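Stumero Minutes Index, version 3
Data card, Apr 11, 2018

Summary

The index covers 1059 sets of minutes from three branches of the former Givcombe Quarry and Lime Workers' Association. Each record stands for one meeting. The text was typed from the bound minute books and checked against the originals once. The files are meant for people working on local labor history, accident relief, and memorials to workers killed on the job.

Contents

minutes.csv: one row per meeting, with branch, date, place, chair's office, and number present where the book gives it.
motions.csv: one row per motion, linked to a meeting by meeting_id.
relief.csv: payments to injured members and to widows, linked the same way.
notes.txt: known gaps and changes since version 2.

All files are UTF-8 with Unix line endings. Dates are year-month-day. An empty field means the book is silent. A field holding "x" means there is an entry but it could not be read. 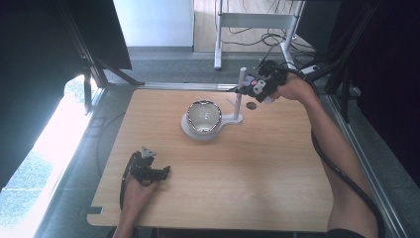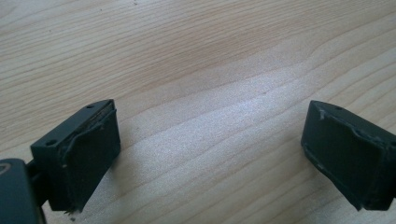 Place names follow the spelling used in the minute book, with the modern form in a second column. The Barroso branch met in at least two rooms under the same name, and these share one place code until someone can tell them apart. Objects named in the minutes (banners, collection boxes, furniture) are coded by material first and shape second, so a pale wooden tabletop like the one in both pictures would go in as "wood, table" with the color left out. Values and prices are kept in a separate column and are not converted.

Method

Two people typed each book separately. The two versions were compared by script, and every difference was settled from the page. Meeting numbers run to 1071 because twelve numbers were given to entries later found to be copies. Those numbers have been retired and will not be used again.

Motions are coded under 40 headings. The list was drawn up from the Skekolo branch books and then extended for the other two. A motion may carry more than one heading. Amendments are stored as separate rows, with the parent motion in amends_id.

Known problems

The Skekolo books have no entries for July in most years. Check notes.txt before treating this as a break in meetings.
Number present is often rounded by the secretary. Attendance at the yearly memorial meeting is given as 1000 in several years running and should not be used for trends.
Relief payments made by hand between meetings were not always written up. Totals from relief.csv are a lower limit.
Names of members receiving relief have been replaced with codes. The key is not part of this release.

Changes from version 2

Added amends_id.
Split the old "safety" heading into "blasting", "haulage", and "other safety".
Corrected branch codes for meetings held jointly. These now carry the host branch, with the visiting branch in branch_2.

Use

Free to copy and adapt with credit to the Stumero Minutes Index. Please give the version number, as row counts differ between releases.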